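The Monday I Tried to Hang Up a Dish Towel

I got to Trillolance twenty minutes early, which never happens to me, so I sat on the front step eating a gas station muffin and watching a guy try to parallel park a bread truck. By the time he gave up, a line had formed behind me. Retired folks, mostly, plus a couple of teenagers and a dad with a baby strapped to his chest. It was the June open day, and word had clearly gotten out in Vurkthorpe that there would be robots and free lemonade.

I'll be straight with you, I went for the lemonade. I've been to robot demos before. Somebody in a polo shirt presses a button, an arm waves, everybody claps, and you go home with a pen. What I wanted was to find out how the arm learns to wave in the first place, and I didn't have high hopes.

Well! The person running the tour was Thiện Kiều, who talks fast and walks faster, and he started us at the far end of the process. No arms at all in the first room. "Everybody wants to see the robot," he told us. "The robot's the boring part. It only knows what we showed it." Then he held up a gripper with a handle on it, the kind a person carries around and squeezes, with a camera on it to record what the fingers are doing. You do a chore with it, over and over, and those recordings become the lessons. The project is called Plistotberg (I asked him to spell it twice, and I'm still nervous), and the goal is a machine that can help out with laundry, dishes and all the other stuff I put off until Sunday night.

He has a team of 12 people who do this for a living. They fold. They stack. They pick up socks. One woman told me she now folds her own shirts differently at home and her husband has noticed. A good session might give them up to 19 clean tries at a single chore, and then they change something small, a different towel or a different spot on the table, and go again.

"Doesn't it get dull?" the dad with the baby asked.

"You get picky," Thiện said. "I used to listen to podcasts. Now I just think about corners."

The house rule is that visitors get a turn too, so two of us at a time went up with a gripper in each hand. Picture trying to button a coat with salad tongs. My chore was a dish towel: pick it up, shake it out, hang it over a bar. Seven tries. I dropped it on five of them, and on one I somehow threw it. 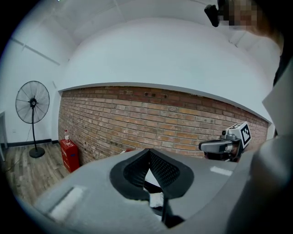 Words from the demo room floor by our Vurkthorpe features desk
Filed under: Machines, Days Out

What surprised me most was how much I missed my fingertips. With a gripper you've got two pads coming together and that's the whole toolbox, so you can't feel your way to the edge of the cloth. You have to look. The black and white marker block on top is there so the computer can tell where the gripper is and which way it's tilted, and after a while I got weirdly protective of mine and kept checking that I hadn't bumped it.

We finished upstairs with Cù, the robot arm that gets all this schooling. It picked up a towel, thought about it for what felt like the length of a church service, and laid it over the bar a little crooked. The teenagers cheered. I cheered too, louder than I meant to, and the baby woke up.

I asked Thiện whether any of my towel tries would end up in the lessons. He was very kind about it. He said they keep the bad ones in a separate folder.

The lemonade, by the way, was the powdered kind, and I had two cups.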